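Lecture 8: When the success rate lies
Handout, Robot Manipulation and Fault Analysis
Issued 08/12/2024. Replaces the June handout, which had the wrong table limits in the second section.

Bring this to the lab session. The slides have less on them than you would like, and the questions at the end are what we will talk through.

1. The claim

The Pirano task asks a simulated arm with a four-fingered hand and thumb to pick up a small pastry from a cutting board and put it on a plate. There is clutter on the table. The group that trained the controller reported that it passed 3000 simulated runs with almost no failures, and the report was passed around as if that settled the matter.

I don't think it settled anything. A success rate is a number that comes out of a scoring script, and somebody wrote the scoring script. Before you believe the number, read the script. In this case the script asked one question: at the end of the run, is the center of the pastry within the circle of the plate? It did not ask how the pastry got there, what the hand touched on the way, or how hard it pressed.

When Thijs Coppens replayed 100 of the passing runs and logged every contact, 50 of them had at least one contact that would have stopped a real arm. Half. Those runs are all still counted as passes in the original report, and as far as I know nobody has withdrawn it.

2. What the fault was

The short version is a frame error. The planner kept its own copy of the table, and in that copy the height of the cutting board was zero. It treated the board as a patch of color painted on the tabletop. The simulator, meanwhile, had a proper board with a thickness and a groove near its edge.

So the planner sent the hand to a grasp height measured from the table, and the fingertips arrived inside the board. The physics engine did what physics engines do with two solid bodies in the same place: it pushed them apart, hard, over a few time steps. Sometimes the pastry was thrown off the board. Sometimes it was thrown toward the plate, and some of those landed well enough to score.

Please read that last sentence again. The training process rewarded it.
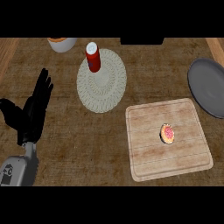
Gerrit Lambrechts

Look at the layout with the planner's mistake in mind. The pastry sits on the board to the right of its center, with the plate just beyond, and the hand is over on the left with its fingers up. There is a lot of bare table between the hand and the board. A low sweep across that gap costs nothing under the scoring rule, and low sweeps are what the controller learned. The red bottle on the doily is farther back, so a sweep along the front can miss it. A student last year took this as proof that the controller "avoids obstacles." It proves that the bottle was out of the way.

Notice too how close the board's corner comes to the rim of the plate. A pastry shoved in the right direction has a short trip. Had the plate been placed on the left, I suspect the pass rate would have dropped and the fault would have been found much sooner. That is a guess, and you are welcome to test it in the lab.

3. Why the safety check did not catch it

There was a force limit. It was set in the Skitico control layer, and it worked as written. The trouble is what was written: the limit was compared with a contact force averaged over 50 time steps. A spike lasting three or four steps nearly disappears in an average that long.

Averaging is a reasonable way to deal with noisy sensors on real hardware. In a simulator with clean contact data there was no noise to deal with. The filter had been copied from an older project along with everything else in the folder, and the comment above it said "do not change." No reason given. I have a low opinion of that kind of comment.

The second check was a keep-out zone below the table surface. Same mistake as before – the zone started at the tabletop, so the whole thickness of the board was open space as far as the check was concerned. Two checks sound like protection. These two shared a table model with the planner, or a blind spot close to it, and they failed together.

4. The fix, and what I think of it

The Brandeck patch reads object heights from the simulator at the start of each run and raises the keep-out zone to match. It also replaces the averaged force with a peak value. Both changes are sensible.

I have two reservations. First, the heights come straight from the simulator, which knows them exactly. A real camera will not. The patch moves the error to a place where this test cannot see it. Second, the scoring rule is the same as before. A thrown pastry that lands on the plate is still a pass, provided the throw stays under the new limit. Coppens disagrees with me on how much this matters and will make his case in the session.

5. For the lab

Work in pairs. Use the old controller first, then the patched one, and keep the logs separate.

Set the board height to zero in the simulator as well as in the planner. Does the throwing stop? Write down what you expect before you run it.

Swap the plate to the left side and run the old controller again.

Write a scoring rule that rejects a thrown pastry without rejecting a clean release from a small height. Most first attempts do one or the other. Hand in the failed attempts too.

Find one more value in the control layer that was copied without a stated reason. Say what you would need to know before changing it.

Reports go in the course folder under your pair number. Plots without axis labels will be returned unread.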